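Clorker evaluation - progress report, August
To: Ciobanu packaging fund
From: Lucian Husar, Prillby

Hi all,

I promised you a shorter one this time and I'm going to try, but a lot has happened, so get a coffee.

We're into phase 2 of the Clorker review. Quick reminder for anyone who joined the list late: Clorker is the two-handed bottle handling kit that Comis sells as a monthly service (arms, hands, cameras, software and a support line, all in one bill), and you're paying us to find out if a small co-packer should sign up for it. Phase 1 was all pick and place, and that part went fine. Phase 2 is plastic sleeves, and sleeves are horrible! They cling to each other, they fold over, and they tear if you pull a little too hard. Our line crew does it by feel and can't really explain how.

So far we've logged 3104 bottles on sleeve work. That covers sleeves going on and bad ones coming off, and I'm keeping the two apart in the spreadsheet because they fail in very different ways. In the latest batch of 700, the kit finished 612 with no help from us. I'm happy with that number, with one big caution: it was all one bottle shape. The batch before was a mess and I threw it out after we found the right hand's settings had been reset by an update. Comis admitted it and sent a fix, but I had to call them twice, and I've put that in the support section of the scorecard.

The trick that made the biggest difference was changing which hand does what. The left hand now holds the bottle up by the cap and the right hand works lower down, where the wrap is. Before that we had both hands down on the body, and they kept getting in each other's way.
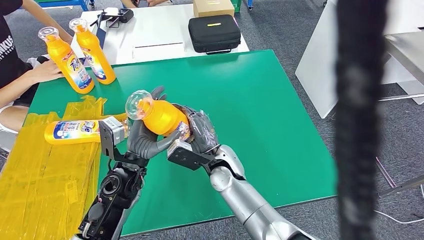
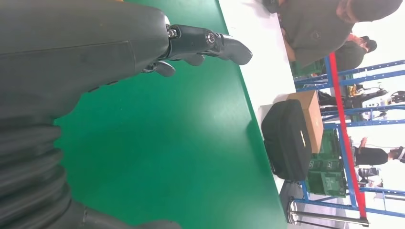

Sleeve work at the green table: both hands on a bottle (first) and a close view of one hand over the tabletop (second).

Things I like so far. The wrist cameras earn their keep, since the head camera loses sight of the sleeve edge as soon as the fingers close. Teaching a new motion takes a morning, which is less than I budgeted. And the hands are gentler than I expected - we've had crushed sleeves but no crushed bottles.

Things I don't like. Separating one sleeve from a flat stack is still the weak spot, and most of the misses in the last batch started right there, with two sleeves coming up together. The kit doesn't always notice, either. It'll go ahead and fight with both of them until somebody hits pause. I've asked Comis for a double-pick check and they say it's on their list, with no date. I'd like to see it before I recommend the service to anybody for sleeves.

Also, the manual is hard going. The setup chapter is good, the chapter on hand calibration reads like it was written for the people who built the hands. My notes on it are longer than the chapter, and you're welcome to them.

Money: we're on plan. The monthly fee hasn't changed, and the only extra was a second order of sleeves, because we go through them fast when we're tearing them. I'd like to move what's left of the travel line over to supplies if that's OK with you. Just a yes by email is fine.

Next up is a taller bottle with a handle, then a run with the regular line crew teaching the motions themselves and me keeping my hands in my pockets (hard for me, as you know). After that I'll write up the support scorecard and send you the draft before Comis sees it.

If you want to come by and watch, mornings are best. We usually have it running by 10.

Lucian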